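Robot Teleoperators Wanted -- Pirnari Assembly Data Project

Location: Comedon, on site
Type: Part-time, fixed term
Posted: 30/01/2018
Positions: 8

Pirnari is hiring operators to record demonstrations of small assembly tasks on two-arm robot stations. The recordings are used to train a control model called Nimri, which learns from people doing the task through the robot. We have a working setup and a first batch of data. We now need more hands, and a wider range of people than our own engineers.

You do not need a background in robotics or programming. Past operators have come from sewing, dental lab work, watch repair and warehouse packing. Training is paid and takes place in the first week.

What you will do

You sit at a control desk and move two lightweight handles. The robot arms copy your movements. You pick up parts, place them, turn them over, pass them from one arm to the other and put them together. Each attempt is recorded from start to finish. When it ends, you mark it as good, failed or unsure, and reset the parts for the next one. A full shift is 128 attempts, including failed ones. We keep the failed ones, so please do not delete anything. 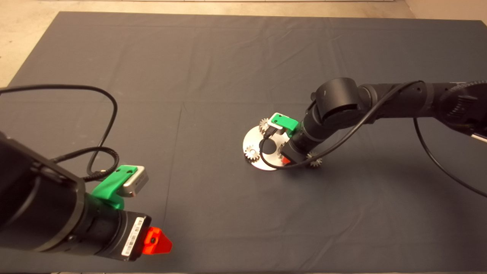 Task sets change every week or two. The current one uses small metal parts, mostly gears, and it is the set new operators will start on. Parts are worked on a dark gray cloth mat, and both arms carry their own small camera on a green bracket near the wrist. The starting layout varies from one attempt to the next. A gear may be standing on its edge or lying nearly flat by the silver disc, and you have to deal with it as you find it. Please watch the cables when you bring an arm across the mat. They loop out a fair way and can drag over the parts. If a part gets knocked off the table, stop the attempt and mark it failed.

Later sets will include soft items such as cloth bags and gloves. Kumudini Siriwardena plans the task sets and will go over each new one with you before you record.

Who we are looking for

- Steady hands and good near vision (glasses are fine)
- Able to sit and concentrate for 50 minutes at a time, with breaks between
- Comfortable repeating the same task many times
- Able to write short, clear notes in English
- 18 or older, and allowed to work on site in Comedon
- Left-handed operators are especially welcome -- we have very few left-handed recordings

Hours and pay

Shifts are four hours, morning or afternoon, Monday through Friday. Most operators work three or four shifts a week. Pay is hourly, with the same rate for training. There is no bonus for speed. The contract runs through the end of April and may be extended if the project is.

How to apply

Send a short letter and your available hours to Sarita Kanaujia, Operator Hiring, Pirnari, Cluklow Building, Comedon. Please keep the letter under 200 words. A resume is optional. Applicants we want to meet will be invited for a one-hour paid tryout at a station.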